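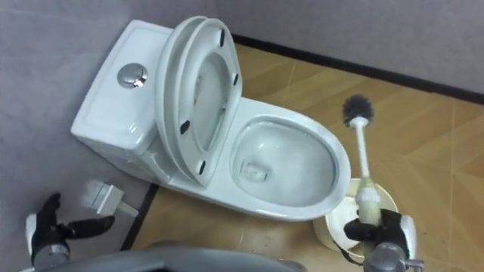 Notebook, Riltik water metering, 5 Jun 2020

Swapped the battery in the Skokix logger first thing and set the clock again, as it had drifted since January. Old battery went in the recycling bucket by the bench. Logger is now on channel 3. Channel 2 still drops pulses whenever the pump room door is shut, so leave it alone until the antenna lead is replaced.

Main question is still why the Coter meter on the branch line and the logger don't agree. Over the last run the meter dial moved 1817 liters and the logger has 1654. Missing 163 liters. Pulse weight in the logger is right, one pulse per liter, I checked it against the sheet twice. That leaves missed pulses or a meter that reads high.

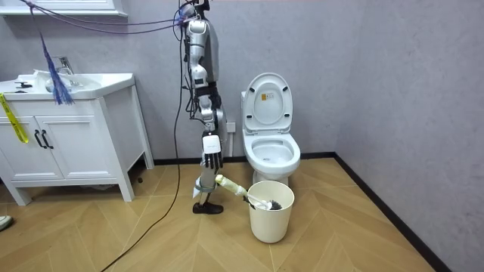

Bucket test on the Coter next. Ran it from the hose tap at a steady medium flow into the weighed drum until the scale showed 1000 kg, emptying as we went. Dial agreed with the scale as near as I can read it, and the logger agreed too. So at steady flow nothing is wrong. The loss has to be in short draws or very low flow, and a toilet is the obvious short draw on this branch. The one in the small bathroom has a little yellow-and-white label stuck inside the lid, good place to look for a rated flush volume before we go measuring it. Copy down whatever is on it, even if it turns out to be no use.

Debounce setting is my best guess. The reed switch on this meter closes for a shorter time when the flow is high, and the logger ignores anything under its minimum closure. A tank refilling at full pressure could be fast enough to lose some. The medium flow from the hose would not show it at all — should have thought of that before filling the drum.

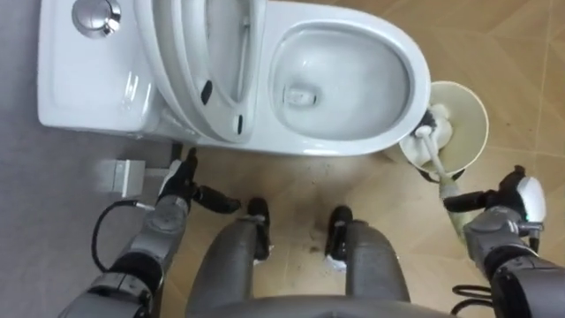 Put the scope on the reed leads after lunch. Closures are clean at medium flow, a bit of bounce on opening. With the tap wide open the closure gets short, close to the logger's minimum, and a few are under it. Saved the traces in the Riltik folder under "reed fast".

Lowered the minimum closure one step. Don't go lower than that or the bounce starts getting counted and we'll have the opposite problem.

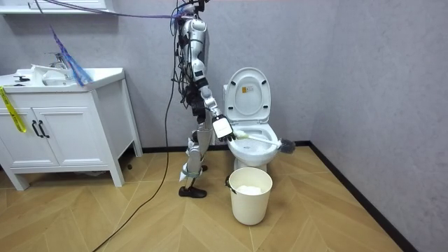 Need a repeat at full flow with the new setting before I believe it. The Giannakopoulos units use the same meter with the older head, so if this holds up the same change is needed there, and the January totals for those units are probably low too. Have not touched that spreadsheet yet.

To do:
Full flow run, drum and scale, tap wide open
Antenna lead for channel 2
Ask Coter for the minimum closure time on the older head
New washer for the hose tap, it drips at the collar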